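Mirkville School Robotics Club: Sorting Rig Guide
Section 4: Setting up the gripper and the sorting trays

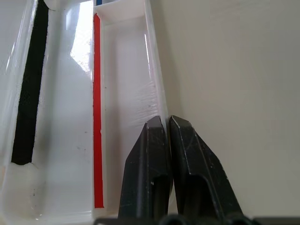 Thursday, December 25, 2025
By Ní Chonaill

Do this section after the arm has been bolted to the bench and homed (Section 3). Allow one club session. Two members can work on it together, but only one should hold the controller.

Before you start

Press the stop button and check that the light on the Herkatine controller goes out. Clear all parts off the bench. You need the small hex key, a soft cloth and the set-up card from the lid of the kit box.

Checking the fingers

1. Look at both fingers from the front. Light scratches and scuffs on the black faces do no harm. Replace a finger if it is cracked or if the tip has chipped.
2. Try to wobble each finger by hand. Tighten the mounting screws if there is any play. Stop as soon as they are snug.
3. Release the stop button and open the setting menu. Enter 358 for the closed position and save it.
4. Close the gripper at slow speed. The tips should come close together without pressing hard. If the motor hums, change the value to 346 and try again.

CAUTION: Keep your hands away from the fingers whenever the controller light is on. The gripper does not sense what it is holding.

Placing the trays

5. Wipe the inside of both white trays. Specks of dust and plastic collect on the floor of the tray and can be mistaken for small parts by the sorting program.
6. Set the trays side by side with their long edges parallel. The tray with the black strip goes on the left and the tray with the red strip on the right, as seen by the wrist camera.
7. Press down any loose ends of the strips. A slightly ragged end is fine. Replace a strip if it has lifted along its length.
8. Move the arm slowly over each tray in turn. The fingers must clear the tray walls at the travel height.

Note: The tray walls are shiny. If the camera picture shows a large bright patch inside a tray, turn the bench lamp away or move it back, then take the colour reading again.

Saving the positions

9. Type 3543 to unlock the position table. Save the left tray as A and the right tray as B.
10. Run the Starerano test program once with nothing to sort, then with one black part and one red part.
11. Write the closed value in the club logbook. It will be needed for the May competition.

If a part lands in the wrong tray, repeat steps 6 and 9 before changing anything in the program.

Related items
Section 3: Fixing and homing the arm
Section 5: Teaching the colours
Spare parts list
May competition: rules for the sorting task

This site uses cookies to remember your settings. Accept | Manage cookies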